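Open Day at the Stergiou Olive Press, Gremgate

If you have ever wondered what happens to an olive between the tree and the bottle, and you have a free morning in October, I can't recommend the Stergiou open day highly enough. We left Sindomis a little before 7 a.m. with a thermos of coffee and a bag of cheese pies, took the old road over the hill (the new one is quicker but you miss the view of the reservoir), and pulled into the yard just as the first trailers were lining up at the scale.

The press opens its doors to visitors once a year, right in the thick of the harvest, so what you get is a real working day with a rope strung along one side to keep you out of the way of the forklift. Earplugs are in a bucket by the entrance. Take some!

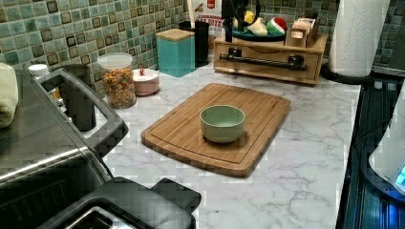 Words: Sofia Antoniadis
Filed under: Days Out, Food & Farms

Our guide was Pantelis Spanos, who has run the floor at Stergiou through more harvests than he would admit to, and who has a wonderful carrying voice, luckily for those of us at the back. He started us outside at the hopper, where the olives go in with their leaves and twigs and come out the other side of a blower looking a good deal more respectable. Then they're washed, and then they go up a belt into the crusher, pits and all. Several people in our group were surprised about the pits. I was one of them.

After the crusher comes the slow part. The paste is turned in long steel troughs, and the smell in that room is something I wish I could send you through the screen: cut grass, green tomato, a bit of pepper at the back of the nose. Pantelis lifted a lid so we could look in, and it was a dull purple-brown mud, nothing you would want on toast. Then it goes through the centrifuge, and out of a plain little spout at the end runs the oil, so bright green that a boy near me asked if they had put coloring in it.

The growers' numbers were chalked up on a board by the office door. The load we followed came from a family in Distcombe who had brought in 4,000 pounds of olives that morning and went home with 720 pounds of oil, and the father seemed very pleased with that. He shook hands with everybody, including me.

The tasting was held upstairs and it was worth the $5 ticket all by itself. Charalambos Rallis poured three oils, one from early in the season and two from later, and taught us to warm the cup in our hands, sip, and pull air in through our teeth, a noise that set the whole table giggling. The early one made me cough. He told me that was a compliment to the oil. I preferred the last and mildest, and I have been putting it on everything since, beans mostly, and once on vanilla ice cream, at my sister's urging.

A few practical notes. Parking is in the field behind the church and it gets muddy, so wear boots. The stairs to the tasting room are steep and there is no elevator. Lunch is bean soup and bread in the yard from noon, and it does run out. The shop takes cards, but the honey table next to it is cash only. Tours leave on the hour until 3 p.m., and the earlier ones are much less crowded.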